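**Tópico: Arranque ficou MUITO mais rápido depois de mexer nos serviços (partilho o que fiz)**

**manee_bunnag** escreveu:

Pessoal, tenho de contar isto! O meu portátil velhinho demorava 55 segundos até ao ambiente de trabalho e agora, com o mesmo disco, demora 44. Parece pouco, mas nota-se imenso logo de manhã (e ainda nem acabei).

Fui ao gestor de tarefas, separador Arranque, e desativei tudo o que não uso. Depois abri o services.msc e passei o atualizador do Urnine de "Automático" para "Automático (atraso no início)". Reiniciei duas vezes para confirmar.
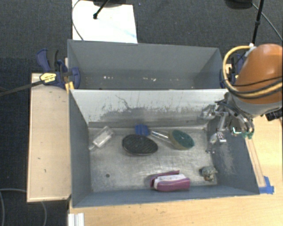

A seguir limpei os temporários, que tinham umas 2.115 entradas, algumas de programas que já desinstalei há séculos. Não sei se isto ajudou no arranque, mas soube mesmo bem!

---

**Lada_44** escreveu:

Boa! Só discordo dos temporários. Apagar isso liberta espaço, mas no arranque não mexe quase nada. O ganho veio do atualizador, aposto.

---

**ketsara.jaidee** escreveu:

Eu cá no meu notei diferença, Lada. O disco estava a 2 GB de ficar cheio e o Windows arrastava-se todo, até o menu Iniciar demorava a abrir.

Manee, tens o arranque rápido ligado? Opções de energia > Escolher o que fazem os botões. Se tens, o tempo depois de encerrar não é comparável com o tempo depois de reiniciar.

---

**Lada_44** escreveu:

Com o disco quase cheio já é outra conversa, aí dou-te razão. Continuo a achar que não é o caso dela.

---

**manee_bunnag** escreveu:

Está ligado, sim! Mas medi sempre com "Reiniciar", antes e depois, por isso os números devem valer. Disco cheio não tenho, sobra bastante espaço.

---

**melendez_pt** escreveu:

Cuidado com os serviços. Desativei o do Estelgate por parecer inútil e fiquei sem impressora até o voltar a ligar. Apontem o estado original de cada um antes de mexer.

---

**manee_bunnag** escreveu:

Apontei tudo num caderno :) Amanhã experimento tirar também a sincronização da nuvem do arranque e ponho cá o tempo novo!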